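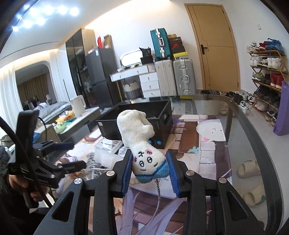

Sheet 20

Workshop > Canpolat > Tidy-up station checks

Filled in by Lorena Bustos, Thursday. Second reader: Uriel Salinas.

Before I get to the boxes, a word for whoever picks this up next. We are asking whether a machine could put away an ordinary tableful of things at home, and I have tried to answer kindly but fairly, the way I would for a new coworker.

1. Gripper pads and pivots. OK.
Ribbed blue pads on both jaws, silver pins where they belong. Please keep wiping the pads, they pick up fluff like you wouldn't believe.

2. Soft items. OK, with comment.
The plush toy is held by the head, upside down, between the pads. A child might object, but I have no complaint. I do wonder about the ball chain — a dangling thing like that could snag on the rim of the black box, so watch it on the way in.

3. Table surface. Needs attention.
Glass top, printed mat, and coiled cable lying among the packets. Shamim would like the cable moved before the next run and I agree with her. A person steps around a cable without thinking; I would not trust the Brorkix planner to do it yet.

4. Clear bags. Open.
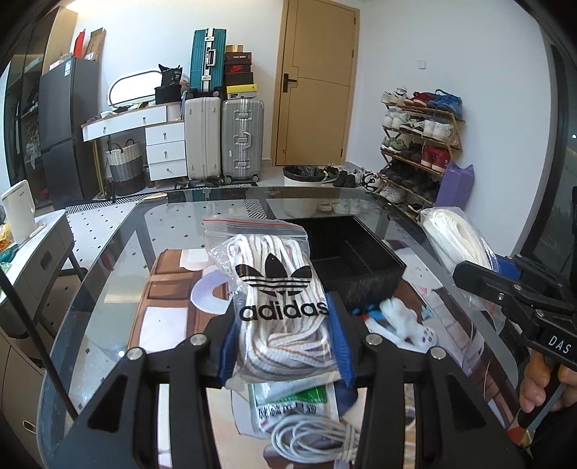 Item 4: bagged laces in the gripper, a packet and cable underneath.

Clear plastic is still the hard one, and Farhad and I went back and forth over it for most of lunch. You and I see the laces and the red zip line and know where to pinch. My worry is a bag that slips or folds once it is let go, so I have left this open until the planner has done 200 bag placements on its own.

5. Floor and walkway. Needs attention.
Shoes on the floor by the door as well as on the rack. Fine for people who live with them, less fine for anything on wheels.

6. Ready to work alone? No.
Good hands, and I mean that warmly, but I would want somebody in the room. Macarena has the next sheet.

L.B.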